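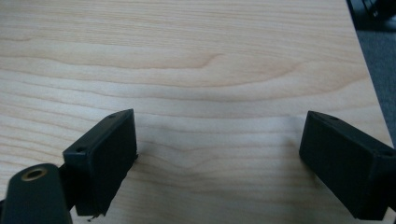
Attached: wrist view, fingers open over the bare table

Category: Data Collection > Handheld Grippers > Episodes rejected

Hi all, and thanks for being so patient with me on this one! We're collecting pick-and-place examples for the Filtby set, 600 episodes in all, and the Stimonix uploader has turned down 79 of them with "gripper width not found." The grip itself feels fine in the hand (nice and smooth, really), so I went looking elsewhere.

What I've tried so far:
- Restarted the uploader, same message.
- Re-ran the open/close calibration 3 times. It passed every time, bless it.
- Sent 16 of the rejected episodes again, one by one. All came back.

My hunch is the pale wood. There's a bright patch of reflection between the fingers, and I wonder if the width tracker is losing the inner edges there. Tomorrow morning I'd like to put a dull gray mat down and record a short batch to compare.

Could somebody on the Caltska side tell me whether the rejected ones can be relabeled, or should I plan on recording them over? Happy to do either. Leaving this open for now.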